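Memier Bench Kit: your questions answered

Page last updated 21 December 2023 by Morven Moncrieff

Hello, and thanks for reading! I look after the Memier Bench Kit, the two-arm tabletop set that we lend and hire out from our workshop in Trollton. I get a lot of email about it, much of it asking the same things, so I've put the answers in one place. If yours is missing, write to me at the workshop and I'll add it.

The basics

What is the Memier Bench Kit?

Two robot arms that hang over a table, each with a gripper on the end, plus the control box, the software and a crate of things to pick up. You move a pair of hand controls and the arms follow you. Once you've done a task a good number of times, you can use those recordings to train the arms to try it without you. That second part is the bit I love most, and I still get a thrill out of it every time.

Who hires it?

Mostly colleges, small research groups and the odd firm wondering whether two arms could do a fiddly packing job. We've also had it at Cairns, the makers' club over the river, where a group of retired bakers took to the controls faster than any of our engineering students. I've tried to persuade two of them to come and teach for us.

Do I need to be able to program?

Not to drive the arms or to record. You'll need someone who is comfortable typing commands if you want to do the training yourselves. If you haven't got anyone like that, we can run the training in Trollton and send the result back to you, usually overnight.

Is it a toy?

No, although it's more fun than a lot of toys. The motors are strong enough to pinch, so please read the safety answers further down before you book.

Hiring and prices

What does it cost?

£575 for a week. That covers the arms, the stand, the control box, both hand controls, the crate and a half-day of training for up to 6 people. Schools within 12 miles of Trollton don't pay for delivery. Everyone else pays the courier's price and we add nothing to it.

Is there a deposit?

Yes, £60, returned when the kit comes back. We don't keep it for scratches or worn finger pads. Pads wear, that's what they're for.

Can I hire one arm only?

You can't, sorry. We tried it for a while and kept having to rebuild the stand. You're very welcome to switch one arm off and ignore it, though most people who plan to do that end up using both by the second day.

How far ahead should I book?

A month is comfortable. Spring goes first. The kit is in for servicing for the rest of December, so please don't be put off if the booking page shows nothing free.

Can I extend my hire?

Usually, if you tell us before the last day. Extra days are charged at a share of the weekly price.

Setting up

How much room does it need?

A sturdy table, clear space to walk round it, and enough height for the stand. Trestle tables are no good because they wobble each time an arm stops, and the wobble finds its way into your recordings. One mains socket is enough.

How long does it take to put together?

Two people can do it in a morning. The stand goes up first, then the arms, then the cables. Leave the cables until both arms are tight, and leave plenty of slack at each joint — the most common call I get is about an arm that stops short, and it's nearly always a cable that was pulled too neat.

Does the lighting matter?

Yes, if you're training. The cameras in the kit need to see the same thing from one day to the next. A dark, plain background helps, and so does steady light from overhead. A window that changes all afternoon is a nuisance. Blinds are fine.

Can I use my own table covering?

Please do. Go for something matt. Shiny oilcloth confused the cameras badly at Potley, our second site, and we lost a whole day's work to it.

What the arms can do

What sort of task should we start with?

Something dull, with one object and one place to put it. I know everyone wants to fold a shirt on the first morning! Put a block in a tray instead, and do it until you're bored. Then change the block, or move the tray, and see what breaks.

After that I'd go straight to the kitchen set. It's my favourite thing in the crate, because a pretend kitchen gives you such a lovely mix of shapes. Putting toy food into a bowl sounds easy until you try it. The piece has to clear the rim, the fingers have to open without knocking the bowl, and the arm has to come away again without taking anything with it.
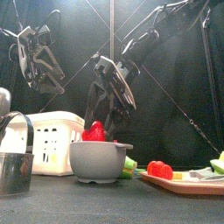
Once a group can do that reliably, I suggest they begin shifting things about between tries. Turn the bowl a little. Swap the food. Put the piece you want next to one you don't. Recordings that are all perfect copies of each other make for an arm that panics as soon as the table looks different, so a bit of mess is good for it.

Do both arms have to work at once?

No. In plenty of tasks one simply waits while the other gets on. What matters is that the waiting arm is parked well clear, and in the same spot each time. People forget this and then wonder why the trained version waves it about.

How heavy a thing can they lift?

Think of the things you'd pick up with finger and thumb and not notice the weight. Toy food, cutlery and light plastic tubs are all comfortable. A full saucepan isn't, and please don't try. Liquids of any kind are off the list too.

Are they good at soft things?

Middling. Cloth is possible with patience. Real fruit bruises and makes the pads sticky, so we ask you to keep to the toy sort.

How good does the trained version get?

It depends very much on your recordings, and I'd rather you came with modest hopes and left delighted. A single, simple pick from a tidy table can look wonderful after a day or two. Longer jobs with several steps take a lot more work, and some groups go home without having cracked theirs. They tend to book again.

Safety and care

Can children use it?

From secondary age, with an adult holding the stop button. One person drives, one person holds the button, and everybody else keeps their hands off the table. Long hair tied back, please.

What if an arm does something odd?

Press stop. You can't hurt the kit by pressing it. Then wait for the light on the control box to go steady before you reach in.

How do I clean it?

A dry cloth for the arms, a barely damp one for the finger pads. The toys can be washed in warm soapy water and left to dry fully before they go back in the crate.

Something has broken. Am I in trouble?

Not at all. Tell me what it was doing at the time and put any loose bits in a bag. Spare pads and two spare cables are in the lid of the crate, and for anything bigger I'll talk you through it over the phone or send a replacement part.

Can I come and try it before booking?

Yes, and I wish more people would! Trollton is best, as Potley has no parking. Email first so I can have the arms warmed up and the kettle on.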